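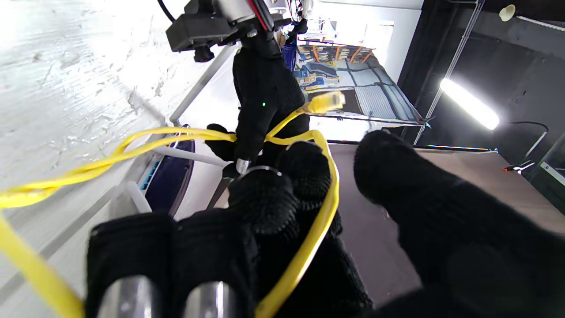
2階の配線に使われている黄色いLANケーブル。ケルメンディ会館で

ケルメンディ会館の2階、ついに線が片づきました!

前から読んでくださっている方はご存じだと思いますが、あの部屋の配線については、わたし、ここで何度も文句を書いてきました。床をはうケーブル、机の脚に巻きついたケーブル、どこから来てどこへ行くのか見当もつかないケーブル。2月の読書会で、お茶を運んでいたわたしが引っかかって、カップをひとつだめにした件も書きましたよね(あのときの染みはまだ敷物に残っています)。それがようやく、ようやくです。2020年3月14日、会館から「2階のネットワーク配線の入れ替えがほぼ終わりました」というお知らせが出たので、さっそく見に行ってきました。

まず目に入るのが色です。黄色。とにかく黄色。これまでの線は灰色と、日に焼けてもとの色がわからなくなったものがまざっていたんですが、新しく引くLANケーブルは全部黄色でそろえたそうです。コネクターまで黄色いんですよ。壁が白っぽくてざらざらした塗りなので、よけいに目立ちます。わたしは好きです。上品かと聞かれると、ちょっと返事に困りますけど。

工事を引き受けたのは、ポンベルクの駅裏にある電気店ゲナリ。電球を買いに行くと口金の大きさを必ず聞いてくれる、あのお店です。作業をまとめているイリル・ホジッチ(Ilir Hodžić)さんに話を聞けました。脚立の横で、立ったままの取材です。

「黄色にしたのは見つけやすいからです。灰色の線を灰色の床に置くと、みんな踏みます」

はい、踏みました。引っかかりもしました。

ホジッチさんによると、今回入れ替えるのは壁の差し込み口42か所分で、使うケーブルの本数は予備を含めて173本。数字を聞いて、そんなにあったの、と声が出てしまいました。わたしが普段使う差し込み口なんて、窓ぎわのひとつだけですから。でも2階には図書コーナーもあるし、貸し会議室もあるし、奥には裁縫の会の部屋もあって、昔は壁のあちこちに差し込み口を付けるのが当たり前だったんだそうです。無線があるのにまだ有線がいるの?と思う方もいるでしょう。わたしも聞きました。答えは「会議中に画面が固まって困った人に聞いてみてください」。困った人、わたしです。1月の終わりだったか、ユルトドベルクの支部とつないだ打ち合わせで、向こうの支部長さんの顔が目をつぶったまま止まって、だれも先に笑えなくてつらかった。あれは無線でした。

古い線はもう大半が外してあって、廊下に箱詰めで置いてあります。箱は13個。ふたに「廃」と大きく書いてあるのに、通りかかった人がひとりずつのぞいていくのがおかしくて、わたしものぞきました。巻いてあるのもあれば、ぐちゃっと押し込まれたのもあって、途中に札が付いた線もあります。札の字は「コピー機(旧)」。旧って、いつの旧なんでしょう。わたしが通いはじめたころのコピー機がすでに二代目だと聞いたことがあるので、その前のかもしれません。「さわるな 田舎の母より」と読めるのもあって、これについては会館の事務の方に聞いても首をかしげるばかりでした。事情をご存じの方、編集部までご一報ください。

線の扱い方も少し教わりました。取材のつもりが、途中から完全に自分の家のためです。ホジッチさんいわく、余った分はきつく巻かないで、ゆったりした大きな輪にしておくこと。曲がり角で無理に折らないこと。コネクターの根もとを引っぱらないこと。抜くときは爪を押して、本体を持って抜く。「線を持って抜く人が多いんです」とホジッチさん。わたしの隣で写真を撮っていた同僚がそっと目をそらしていました。それから、結束バンドをぎゅうぎゅうに締めるのもよくないそうで、これは初耳でした。うちのテレビの裏、ぎゅうぎゅうです。帰ったら切ります。

あとはもう、両端に同じ番号の札を付けること。ホジッチさんがいちばん力を込めて話していたのがこれでした。片方だけに付けても意味がない、もう一方を探すのに午後がつぶれる、と。新しい線には今、会館の図面と同じ番号の札を一本ずつ付けている最中です。図面のほうは入口の掲示板に縮小版が張ってあります。ただ、縮小しすぎていて、わたしの目では老眼鏡をかけても番号が読めませんでした。もう少し大きいのをお願いしたいです(受付で言ったら、原寸のものを出して見せてくれました。親切!)。

費用の話も聞いておかなきゃと思って受付でたずねましたら、今年度の修繕費のなかでおさまる見込みだそうで、部屋の使用料は変わりません。ここは気にしている方が多いと思うので、はっきり書いておきますね。会議室も図書コーナーも、使用料はそのままです。

残っているのは、裁縫の会の部屋の4か所。ここは棚がどっしり壁についていて、布の反物をどかさないと差し込み口に手が届かないとのこと。会のみなさんが自分たちで荷物を動かすと言っているそうで、その日取りが決まりしだい最後の作業に入ります。それまで奥の部屋ではネットが使えませんが、ミシンの電源のほうは今までどおり使えます。「型紙を動画で見たい人は窓ぎわの席へどうぞ」と張り紙がしてありました。窓ぎわはわたしの席なんですけどね。まあ、ゆずります。

ひとつ、利用者としてお願いされたことがあるので伝えておきます。自分のパソコンをつなぐとき、壁から机までの線は備え付けのものを使ってください。家から持ってきた線を差したまま帰る人が前は多くて、あの床のごちゃごちゃのかなりの部分はそれだったらしいんです。備え付けの線は受付で借りられて、これも黄色。長いのと短いのがあって、わたしは短いほうを借りてみました。机まであと少し足りなくて、結局長いのに替えてもらいました。欲ばらずに最初から長いほうでいいと思います。

それにしても、床に何も落ちていないというだけで、通路を歩く気分がずいぶん変わるものですね。机のあいだを、お茶を持ったままするする通れる。帰りぎわ、図書コーナーで新聞を読んでいた常連の男性に感想を聞いてみたら、「黄色いな」とひとこと。それで終わりでした。もうちょっと何かいただけませんかと粘ったら、「前のは黒だったか?」と逆に聞かれました。灰色です。あんなに長いこと足もとにあったのに。

廃線の箱については、ゲナリがまとめて引き取って、中の銅を取り出す業者さんへ渡す予定です。まだ使えそうな短い線が少しよけてあって、ほしい方には受付で配るそうですよ。プリンター用に一本、という方にはちょうどいいかも。ただし色は選べませんし、なぜかどれも少しべたつきます。拭けばとれるそうです。

次の読書会は予定どおり2階で開きます。課題の本は前回と同じ(読み終わらなかった人が多かったので)。カップは新しく買ってもらいました。

(文・ポンベルク町だより編集部)

関連記事
・読書会でカップが割れた話と、会館2階の床について
・ユルトドベルク支部との合同打ち合わせ、次回は春の予定
・裁縫の会が布の整理を手伝ってくれる人を募集中
・駅裏のゲナリ、電池の回収箱を店先に設置

最近の記事
・ケルメンディ会館、受付の呼び鈴が新しくなりました
・ポンベルク朝市、玉ねぎの苗が出はじめています
・なくした傘、会館の傘立てにありませんか
・図書コーナーの椅子、脚のがたつきを直しました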